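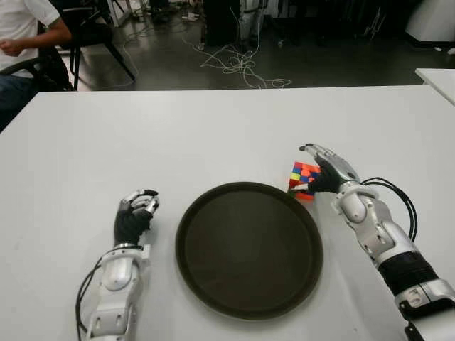 Jevier Tray and Cube Set - README

Maintained by Olga Bustos and Darnell Bellamy. Last revised in June.

Contents

The set covers one tabletop activity: moving a Rubik's cube onto and off a round serving tray. There are 400 clips, sorted into 7 folders by starting layout. Nearly 1000 stills are stored separately under stills/.

Objects

Tray: round, dark brown, raised rim, smooth flat inside. It picks up a faint reflection under the overhead lights, so expect a lighter patch in many clips.
Cube: standard Rubik's cube with colored stickers, left scrambled. The pattern is not reset between clips and should not be used as a label.
Table: white, rectangular.

Labels

Each clip has two labels, start and end. Allowed values are on_tray, on_table, held and unknown. A cube resting against the rim counts as on_table unless its whole base is inside. Rajitha Sultana checked the rim cases a second time - her notes are in rim_notes.txt.

Known issues

Folder 2 uses the old spelling "ontray" in the label file. Chairs and cables on the floor behind the table change place from clip to clip and are not labeled.

Questions about the label files go to Darnell. Requests for the full-size stills go to Olga.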